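A Saturday at the Wallner open day

I had been meaning to go to the Wallner open day for years, and every February I managed to miss it, either because of a cold or a christening or (once) because I had written it on the wrong page of the calendar. This year my brother-in-law rang the night before and said he'd be outside at half past eight whether I was ready or not, so that settled it.

Wallner is the old blanket mill on the river road, the one with the green doors. Most of the year you can only see the shop, and very nice it is too, but for one day they open the weaving floor, the dye house and the long attic where the pattern books are kept. We paid our 4 pounds each at the gate, were given a paper wristband and a biscuit, and joined the ten o'clock tour.

Our guide was Callum Sugden, a tall, soft-spoken man who started in the dye house at sixteen and now looks after the whole weaving floor. He had to shout over the looms, poor man, but he answered every question, even my long one about moths. The mill turns out 2,000 blankets a year, he told us, and the big checked ones are still woven to a draft his grandmother would have known. I loved the warping best: 1,000 ends of yarn all coming down together like rain, and one woman walking up and down beside them with her hand held out, feeling for a slack one.

The dye house was lovely and warm after the yard, and smelled of wet sheep and vinegar. They were doing a batch of the mustard, which I have always thought a difficult colour, though seeing it come up out of the vat I did soften a little. 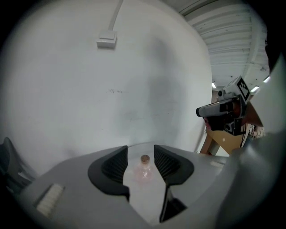

Close up with the grey gripper, its two curved black fingers and the striped white pad.

Lunch was in the canteen, soup and a cheese roll, and we shared a table with a couple who had driven over from Lultel and had already been to two mills that month. They spoke very highly of the one at Zolell, where apparently you can try a hand loom yourself if you book ahead. I have written it down, on the right page this time.

In the afternoon we climbed up to the attic. Do go if your knees allow it! The pattern books are enormous, with little squares of cloth pasted in and notes in brown ink beside them, some of them quite cross ("too pink, do again"). I could have stayed until closing, but the stairs were getting busy and my brother-in-law wanted to look at the seconds.

I came home with a grey and cream throw with one crooked corner, 10 pounds off. Parking is in the field behind the chapel, so take boots.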